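搬家公司的报价单，我劝你读三遍

我前后搬过七次家，其中三次是跨国的。第一次搬的时候二十四岁，两个箱子一个背包，觉得人生轻得很，谁要请搬家公司啊。第七次搬的时候，光是书就装了半面墙，外加一张我先生死活不肯卖掉的餐桌（他奶奶留下来的，桌面上还有他小时候用圆规扎的洞）。所以关于搬家这件事，我攒了一肚子话，今天索性一次说完。

先讲我的观点，免得你看到一半不耐烦：我认为国际搬家这个行业最大的毛病是报价。服务态度差的我见过，迟到的我见过，把沙发腿拧丢的我也见过，这些都能忍。报价单让人看不懂，这个我忍不了。

去年十一月我们定下来要搬，从新加坡搬去北欧一个海边小城。我找了三家公司来估价。第一家Jundus，派来一位小伙子，在屋里走了十分钟，拿手机这儿拍拍那儿拍拍，当晚就发来一个总价，漂亮得让人想马上签字。第二家叫Berge，价格高出一截，附了四页说明。第三家Trondport最慢，来的是一位瑞典女士，叫Signe Ljungberg，她打开了我家每一个柜子，连阳台上放拖把的那个也没放过。

我当时心里是嘀咕的。你要看拖把干什么？

她说，柜子里的东西才是体积，沙发和床谁都会算。我听了没太当回事，等她走了之后自己去翻那几个柜子，翻出来一台没拆封的面包机、三床被子、一整箱前一次搬家时压根没打开过的杂物，箱子上的胶带还是原来那家公司的。好吧。

后来三份报价摆在桌上，我拿铅笔一行一行对，对到半夜。最便宜的那份，总价下面有一行小字：目的港费用另计。我打电话去问另计是计多少，对方说要看当地情况。我问看什么情况，对方说一般不会太多。我又问不会太多是多少，他就笑了，说姐，真的不会太多。

各位，“不会太多”这四个字放在一份合同旁边，我是要起鸡皮疙瘩的。

我先生比我乐观，他说人家总不能狮子大开口吧。我说狮子张不张口我不知道，我只知道货到了港口，扣在人家仓库里，那时候他说多少就是多少，你还能扛着餐桌游回来？上一次跨国搬家我们就吃过这个亏，到港以后冒出来一张单子，码头操作费、查验费、换单费，最后合计2296新币，没有一项是签字之前听说过的。你要说他骗我吧，小字里又都能找到影子。你要说他没骗我吧，我这口气到今天都没顺过来。

所以我的第一条主张很朴素：报价单必须写到门。从旧家的门到新家的门，中间凡是要花钱的地方，能定的定死，不能定的写一个上限。做不到写上限的公司，就别在广告里用“一站式”这三个字。我坐火车，一站就是一站，没听说到站了还要补票才让下车的。

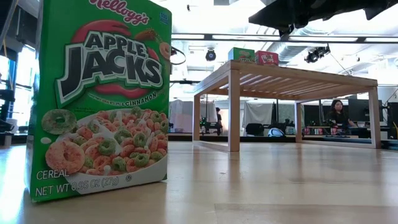
有做这行的朋友跟我辩过，说目的港的费用真不是我们能控制的，海关要抽查，港口要涨价，汇率还要动。这话有道理，我承认。可是你一年走那么多柜子，我一辈子搬几次家？不确定性摆在那里，你有数据，我什么都没有，凭什么让我来扛？保险公司也不知道哪辆车会撞，人家照样能算出一个价钱来。我不要求你神机妙算，我要求你把你已经知道的那部分告诉我。往年同样的航线、同样的体积，到港费用最低多少最高多少，这个数你电脑里有的，别跟我说没有。

第二件想说的是拼柜。

不了解的朋友我简单讲一下，东西不够装满一个集装箱的时候，可以跟别家拼，按体积分摊，便宜很多。听着很美，坏就坏在时间。要等柜子拼满了才能走，拼满要多久呢，又是“一般不会太久”。我有个旧同事，从新加坡搬到鹿特丹，人到了，工作也开始了，孩子也上学了，家当在仓库里等着跟别人家的家当凑一桌。他们一家四口睡充气床垫，那床垫还半夜漏气！她跟我视频的时候坐在地上，背后白墙一面，我说你这装修好极简啊，她差点把电话挂了。

我不反对拼柜，我自己年轻时也拼过，省下的钱是真金白银。我只觉得销售的时候应该把日子讲明白，最晚哪一天开船，过了这一天怎么赔。餐馆上菜慢了还送个水果呢，你让人家在地板上睡那么久，连个像样的邮件都不发，说不过去。

说到邮件，又要讲到那些追踪系统了。现在每家公司都说自己有App，有平台，有什么全程可视化。Berge那边用的一个系统叫Willura，销售特地打开平板给我演示，一艘小船在地图上慢慢走，旁边有进度条，做得挺可爱的。我看得也很高兴，差一点就被那条小船收买了。

但是你想，我知道船在印度洋上，又能怎么样呢？我真正想知道的事情，船开之前和船到之后才最要紧：文件交齐了没有，清关卡在哪一步，谁在跟，哪天能送，送货的车能不能开进我那条窄巷子。这些事情地图上没有。我问销售，如果清关出了问题，App里会显示什么？他低头找了半天，说会显示“处理中”。

处理中。我家的医保报销也是处理中，处理了快半年。

所以第二条主张，或者算第三条吧，我没数：别拿技术顶替人。一条小船加一个会接电话的人，那是好服务。只有一条小船，那叫屏保。我知道做平台要花钱，投资人也爱看，年轻的公司想在这个老行业里闯出点名堂，我是真心佩服的，这个行业确实老得掉渣，还有要我传真的呢！可是搬家的人在那几个礼拜里心理有多脆弱，你们做产品的人自己跨国搬一次就知道了。房子退了，钥匙交了，新地方的银行户头没开下来，孩子问你他的自行车在哪里。这种时候我不要看进度条，我要有个人说，在的，我看到了，下午给你回话。然后下午真的回了。

我最后选了Trondport。价格排在中间，我先生对比了好久，嫌Signe的方案啰嗦。是啰嗦，连餐桌桌腿拆下来以后螺丝放哪个袋子、袋子贴在哪里都写了。她还劝我少搬一点。你们听过搬家公司劝客人少搬的吗？她指着书架说，这些你会再读吗？我说会。她又问，那这些呢？我没吭声。后来我们处理掉了52本菜谱和旅游指南，有几本旅游指南上的酒店怕是早就拆了。面包机送给了楼下邻居，她用得很勤，电梯里都闻得到。

体积减下来以后，她主动改了报价，少收了我们1110新币。这件事我跟好多人讲过，大家第一反应都是，她图什么？我起初也这么想。后来想通了一点，她图的大概就是我现在坐在这里替她说好话吧。那也行啊，这笔账双方都算得清楚，我愿意。

当然她家也有毛病。开船延了一次，送货那天的早上来的是两个人，单子上写的是三个，那架钢琴（对，我们还有一架立式钢琴，别骂我）硬是把两位师傅累得够呛，我先生也上去搭了手，腰疼了好几天。我写邮件去抱怨，Signe回信说，是我们排班排错了，第三个人的工费退给你。就这么两句，没有“给您带来不便深表歉意”那一大段。我气就消了一大半。

我为什么要拿这个讲半天呢，就因为我发现，搬家这门生意里客人要的东西其实不高级。东西别丢，日子别瞎说，钱讲在前头，出了错认一声。四样里面三样都不用技术，也不怎么用钱，可就是稀罕。便宜的公司做不到，贵的公司也常常做不到，贵的那些还会给你寄一只印着公司标志的帆布袋，我家里这种袋子有一摞了，搬家的时候还得占体积。

有人会说，那客人自己也有责任啊，合同不看，小字不读，光挑便宜的签。这个我认。我二十几岁的时候就是这种客人，谁便宜我爱谁，签完字还去吃火锅庆祝。可是责任这东西得看谁更懂行。我去看牙医，也不会自己带着钳子去核对。一个人一辈子跨国搬两三次家就算多的了，等他学会看报价单，他也不用再搬了。

所以下面这几个问题，谁要搬家就拿去问，原样念都行，别不好意思：

到港以后还有哪些费用，每一项的上限是多少，写不写进合同？

如果拼柜，最晚哪天开船，晚了怎么赔？

保险按什么价值赔，旧家具折不折旧，打碎一只盘子赔一只还是赔一套？（这个真的要问，我有一套缺了一只汤盘的餐具，现在每逢请客就要有一个人拿饭碗喝汤，通常是我。）

清关出问题的时候我找谁，这个人叫什么名字，几点下班？

最后一个问题，对方要是能当场报出名字来，我就会加很多分。要是对方说“您联系我们的客服团队就可以”，你就再多看两家。

我先生看完这篇的草稿，说你写得像是要去开搬家公司。我不开，我连自家的箱子都还没拆完呢，客厅角落里还剩三个，其中一个就是那只从上上次搬家起就没打开过的。Signe当时问过我要不要扔，我说里面可能有重要的东西。

她看了看那个胶带，在表格上给我记了一箱。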